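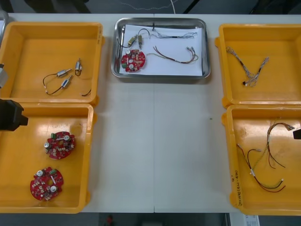 Small DC Motors: Storage, Incoming Checks and Lead Care

Most of the questions we receive at the Grurimora parts desk concern small brushed motors that ran correctly when they were bought and did not run correctly when they were fitted. In the majority of these cases the motor left the supplier in good order. The fault was introduced on the shelf or during handling, and the same few causes account for nearly all of it.

Storage

Keep motors in their closed supplier packaging until they are needed. The commutator and brushes are the parts most affected by air. A thin film forms on the copper over time, and the contact resistance goes up with it. A motor stored for a long period may need a higher voltage than normal to start, then settle after a short run.

Avoid cabinets that share a wall with a bake oven, a compressor or any process that releases silicone vapor. Silicone deposits on the commutator turn into an insulating layer under arcing, and cleaning is not practical on a sealed can. Gaspard Vasseur moved the whole Drevitz stock to the north storeroom in June after tracing a run of intermittent starts to a tube of sealant left open in the old cabinet.

Motors with sintered bearings should be stored flat. When they stand on the shaft end for months, oil can migrate toward the lower bearing. Relative humidity should be held steady, and a desiccant pack in each box is sufficient for most buildings.

Incoming checks

The check we recommend takes a bench supply, a multimeter and a current reading. It does not replace a full test under load, but it will find the units that should go back.

1. Turn the shaft by hand. It should move with an even, light cogging. A gritty feel or a hard spot is grounds for rejection.
2. Measure terminal resistance at several shaft positions. The readings will vary slightly as the brushes cross segments. One position that reads open points to a damaged winding or a lifted brush.
3. Run the motor unloaded at rated voltage for one minute in each direction and record the current once it is stable.
4. Compare the current in the two directions. A large difference in a motor sold as neutral-timed should be queried with the supplier.

In the last Leinonen delivery we checked 1096 units by this method and rejected 28. Of those, nine had a rough bearing and the rest failed on resistance. The supplier accepted the return without dispute, mainly on the strength of the recorded readings. Keep the sheet with the batch until the last motor has been used.

Lead care

Pre-wired motors are convenient and are damaged more often than bare ones. The solder joint at the terminal is stiff, the wire next to it is flexible, and any repeated bending is concentrated at the point where one becomes the other. Do not pick a motor up by its leads. Do not straighten a curled lead by pulling it against the can.

If leads have to be shortened, cut them before the motor is mounted and support the wire between the joint and the cutters. If they have to be replaced, limit the time the iron is on the terminal. The tabs are set in a plastic end cap, and the cap will soften and let the brush holder shift. A shifted holder usually shows up as noise and a higher no-load current, so repeat step 3 after any soldering.

Suppression capacitors should be fitted as close to the terminals as the layout allows — a capacitor at the far end of a long lead does very little.

Stock notes

The Zoltach 12-volt type is back in the catalog, in boxes of 800 only. Smaller quantities can be taken from the open stock while it lasts. The shaft length has changed from the previous version, so check existing couplings against the new drawing before ordering.

Afaf Sayegh has revised the incoming check sheet to include a column for shaft position at each resistance reading. The earlier sheet remains valid for batches already in progress. Requests for the new one should go to the parts desk with the batch number in the subject line.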